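Letter or A4 for a house manual that gets printed maybe twice a year?
Forum index > Small Press and Home Printing > Paper, Ink and Other Expenses

tollhouse_ed
Settle something for me before I buy a cabinet's worth of the wrong size.
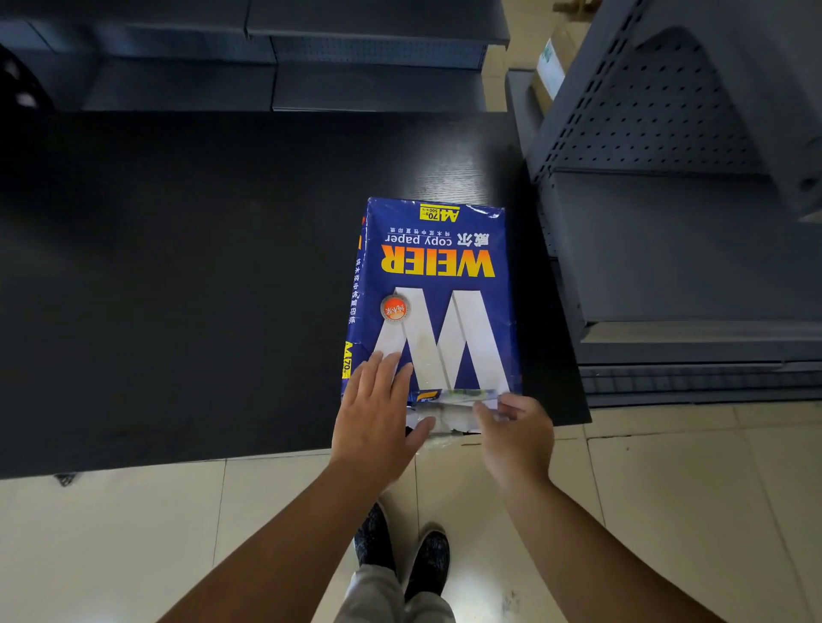
A4, 70g, 500 sheets, Weier brand. The competition for my shelf space.

I put together the newsletter and the walking guide for a local history group in Nisville. The guide is 36 pages, stapled, and we've always done it on letter folded in half. Our sister group in Lai does theirs on A4 and would like us to switch so that the two guides can sit in the same rack without one of them looking like it shrank in the dryer.

My position is that we live in a letter country and should print on letter. Their position is that I'm a dinosaur. Both can be true. Has anybody here switched a small publication over, and did you regret it?

marginalia
Switched a poetry zine three years ago. The fold is nicer. A4 folds to A5 and A5 is the same shape as A4, so you scale the whole layout down and nothing goes strange. Fold letter in half and you get 5.5 by 8.5, a different shape from what you started with, and every full-page picture has to be cropped or given a mustache of white space.

I regret the envelopes. I regret them every single issue.

brasspaperclip
What's wrong with the envelopes?

marginalia
A5 is a hair wider than half letter. It goes into a 6 by 9 envelope fine when it's eight pages. At 36 pages it goes in the way I go into my wedding suit.

Kettle Black
Stay on letter. The shape argument gets trotted out by people who like ratios. Your readers are walking around Nisville looking for a mill foundation in the weeds. They will not stop to admire the square root of two.

Also 70g is thin. You print both sides of that and the mill foundation shows through onto the page about the church.

tollhouse_ed
That was my next question. The stuff we use now is 20 pound bond and I have never understood how that compares.

Kettle Black
20 pound bond is 75 grams per square meter, near enough. So 70 is a little lighter. Not tissue, but you'll notice with photographs.

foldandstaple
I'm going to disagree with Kettle on show-through. I've run a lot of 70g and for text it's perfectly good. Where you see trouble is big dark blocks, and if your guide has big dark blocks on every page then the paper isn't your problem. Go easier on the black, put the maps on right-hand pages with something light behind them, done.

It also makes a thinner booklet. Nine sheets folded is right about where a cheap stapler starts having opinions.

Kettle Black
I've seen your newsletters. I could read page four from page three.

foldandstaple
Then you got two pages for the price of one. You're welcome.

brasspaperclip
Practical question from somebody who once lost a whole November to this: does your printer know what A4 is? I mean really know it, not just have it listed in a menu. Mine would take the paper, print half the job, then stop and demand letter like a toddler who wants the other cup. The setting had to be changed in the document, in the print window and on the printer itself, and if one of the three disagreed it sulked.

tollhouse_ed
It's a Stoninier, the big beige one the library got rid of. It has a slider in the tray with A4 marked on it. I have never touched the slider. I'm a little afraid of the slider.

brasspaperclip
Move the slider. Move it until it clicks. Half the jams people blame on paper are a guide sitting a quarter inch off.

old_quire
Long-time layout person, retired, opinions still in working order.

The question is how much you'd have to redo. If the guide is mostly running text, changing the page size is an evening. If somebody set it in a word processor with pictures nudged into place by hitting the space bar, it's a month and you'll want a lawyer. Open the file, turn on the hidden characters, and look at page one. If you see a field of little dots, stay on letter forever.

tollhouse_ed
I have just turned on the hidden characters.

There are a great many dots.

old_quire
My condolences.

marginalia
You could use it as the excuse to rebuild the thing properly. I moved ours into Prukari and it took a few weekends, but now when I change the page size the text goes where it should. The learning curve is unpleasant and the manual reads as if it was translated by someone with a grudge.

Kettle Black
Or, and hear me out, leave it alone. How many of these do you print?

tollhouse_ed
1,000 the first year, because we were optimists. There are 935 left. They're in my hall closet and they've started to affect the door.

Kettle Black
Ed.

foldandstaple
Ed, my friend.

old_quire
You have a paper question the way a man with a flooded basement has a carpet question.

tollhouse_ed
In fairness, the new edition fixes the date on the bridge.

brasspaperclip
Print a slip with the right date, tuck it into the ones you have, and send a few boxes to Lai for their rack. Tell them the size is historical.

marginalia
I was going to argue for A4 one more time but I can't do it over 935 copies. Errata slip. You'll get four to a sheet, either size.

foldandstaple
Six to a sheet if you keep it short. How wrong was the date?

tollhouse_ed
Over a century. The bridge people were quite upset.

Kettle Black
Four to a sheet. Give them the bigger apology.

tollhouse_ed
Going with slips. I'll tell Lai we're looking into the size issue for the next edition, and at the rate these are moving I'd like that on record as a promise to their grandchildren. Still haven't touched the slider.

brasspaperclip
Touch the slider, Ed.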